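Course handout: Small-Parts Handling and Bench Layout
Unit 4, Trays, racks and bare boards
16 March 2021

This unit covers how circuit boards are stored and moved at the bench before any soldering or testing is done. It assumes you have read the February handout on static control. Bring your wrist strap and your parts log to the session.

Two kinds of holder come up in this unit. A tray keeps a board lying flat. A slotted rack keeps boards upright, one to a groove, with air between them. Most of the mistakes marked down last term came from using one where the other was called for, or from setting them out in a way that made people reach over an open tray.
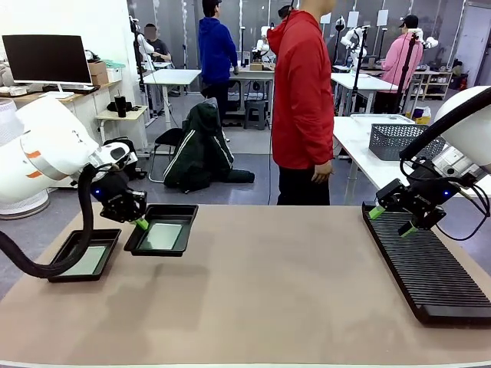 Mayu Kubo

1. Trays

A tray for bare boards should be shallow, flat in the base and raised at the rim. The rim stops a board from sliding off when the tray is moved. It also gives you something to hold, so your fingers stay off the copper. Lift a tray by its rim and keep it level. If you have to tilt it to get past something, clear the table first.

Color matters more than students expect. A dark tray shows up well on a light bench top, and a green board shows up well against black. Small clipped leads and solder crumbs are harder to see on a dark base, so wipe the tray at the start and end of each session and look at it under the bench lamp.

Do not stack trays with boards in them. Empty trays may be stacked at the back of the bench, no more than 4 high.

Label each tray on the outside of the short wall. Tape on the base gets in the way, and a board resting on tape does not sit flat. Course labels have the batch number first and your initials second. Batch 555 is the practice batch and can be handled by anyone. All other batches are signed out from Gwilym Gittins at the Wotlow store.

2. Laying out the bench

Before you touch a board, decide which tray is for incoming work and which is for finished work. At Terkunthorpe we put incoming on the left. At Estitz they do it the other way around, and if you take the second half of the course there you will have to switch. Write the direction on the card at the top of your log.
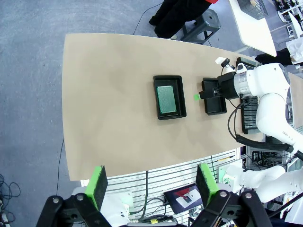 Prototyping board is the stock we use for this unit. It is cheap, it has no parts on it to knock off, and the holes make scratches and cracks easy to find. Check the size of the board against the tray before you start. The green perforated board in the black tray sits toward the left half, which leaves space inside the walls to get hold of an edge. A board that fills its tray wall to wall has to be pried out, and corners get chipped that way. If yours is a tight fit, ask for the next size of tray up.

Keep the rack close to the trays but out of the path between them. Setting it on a diagonal is fine as long as you can see down the grooves from where you stand. Cables should run away from the working area. Jasmina Vasić will check layouts at the start of the session and sign your log.

3. Moving a board

Hold the board by its edges, never across the face. Bring it over the tray at a slight angle, let the lower edge go in first, then lower the rest. Dropping a board flat traps air under it and it tends to skate to one side. Going in edge first gives you control the whole way down.

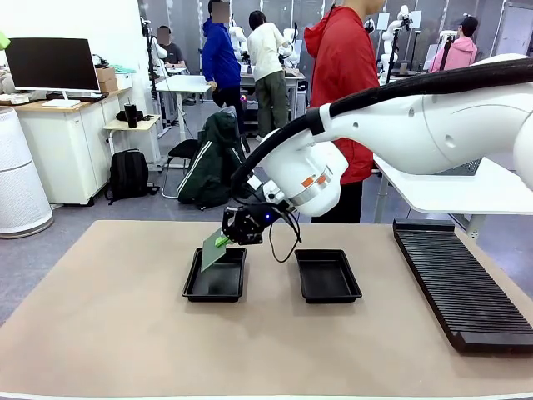
Fig. 3. Board held at a tilt, lower edge in the left tray; right tray empty; slotted rack at right.

When you take a board out, do the same steps in reverse. Raise one edge, get your grip, then lift. If the board catches on the wall, put it back down and start again.

For the rack, line up the edge with a groove before you push. Both ends of the board must be in the same groove – a board that crosses from one groove to the next will look upright from the front and be bent when you take it out. Leave 2 empty grooves between batches.

4. Practice task

Work in pairs. One person moves boards and the other keeps the log, then change over. Do 30 moves each, tray to tray, then repeat tray to rack. The log keeper notes any touch on the board face, any drop, and any board left crooked. Do not correct your partner during the run. Talk it through afterward and write one line on what you would change in the layout.

Hand in the log to Valentin Tanner before you leave. Missed sessions can be made up in the Hayashi room by arrangement.

Reading for next time: handout 5, sections on connectors and strain relief. Section 3 can be skipped.

Questions about this unit: Minoru Matsuda, course office, Terkunthorpe | © 2021 Terkunthorpe Bench Skills Course | Back to top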